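Keeping a Household Notice Board
Handout 4, Running a Shared Home (evening course)
Tutor: Adaeze Onuoha

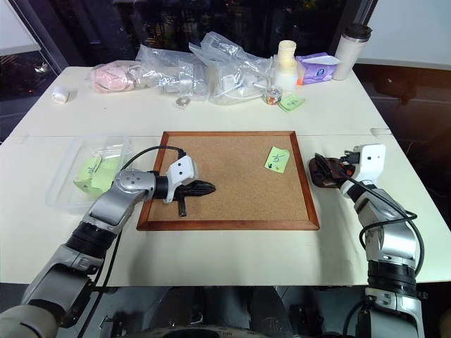 Last time we got as far as the calendar and the shopping list, and several of you stayed behind to ask what to do with everything else: the phone messages, the "please move your bike" notes, the number of the man who fixes the boiler. So I have given the whole of this handout to the board, and I hope you'll forgive me for going on a bit, as I am very fond of boards.

1. What the board is for

A notice board holds things that somebody still has to do or know. Once the thing is done, the note comes down. I know that sounds almost too simple to write out, but think of the board in the last place you lived! When Poppy Hollis moved into the house on Binham Road she found 177 pieces of paper on the one in the hallway, and the only one that mattered to her (the day the water would be off) was underneath a pizza menu.

So, a mostly bare board is a healthy board. One sticky note on a good stretch of cork gets read by everybody who walks past. Try it for a week and see whether you agree with me.

2. Cork and sticky notes

People ask whether sticky notes belong on cork at all. The glue doesn't love a speckled, crumbly surface, and a note that is pressed on in a hurry may well be on the floor by supper. My own habit is to press it down and then put a pin through it as well. Put the pin near an edge, clear of the writing, and please don't worry if the note hangs a little crooked. A tilted note reads just as well as a straight one, and I have seen more than one housemate lose heart over a spirit level.

A frame with a proper raised edge is worth having. It gives you something to hold when you lift the board down, and it keeps the corners of the cork from breaking away.

3. The box of old notes

When a note comes down it goes into a shallow box, and I do like a clear plastic one, so that you can see when it is getting full. Drop the notes in folded or flat, however they come. Nkechi Nwosu asked me why we don't simply throw them away, and it's a fair question. In my experience about 11 notes in every boxful turn out to be wanted again, usually a phone number or a measurement, and it is a great comfort to know where to look.

Empty the box once a month. We do ours at the end of June, for instance, and then start July with nothing in it.

4. Clearing a board that has got away from you

Take it off the wall and lay it flat on a big table. A pale table is nice if you have one, as dropped pins show up on it.

Take every note off, and every pin.

Read each note aloud to whoever is there. Ekene Nwosu and his sister did theirs this way and had a very jolly evening of it.

Anything finished goes in the box. Anything with a date goes on the calendar (see Handout 3).

Put back what is left, starting at the upper right if most of you read the board on the way out of the door to that side. Otherwise start wherever your eye falls first.

Leave the rest of the cork alone. You will be tempted.

5. Size and color

For a household of four or five, a board 600 mm by 400 mm is plenty. Bigger boards fill up with menus. As for color, pick one shade of sticky note and stay with it. Light green is easy on the eyes and dark ink stands out well on it. Nicanor Toledo gave each of his housemates a color of their own, and within a month they were all borrowing from whichever pad was nearest.

For next time

Clear one board, at home or at work, and bring me the oldest note you found on it. Handout 5 will be ready on 1st July and covers keys, spare keys, and where on earth to keep them.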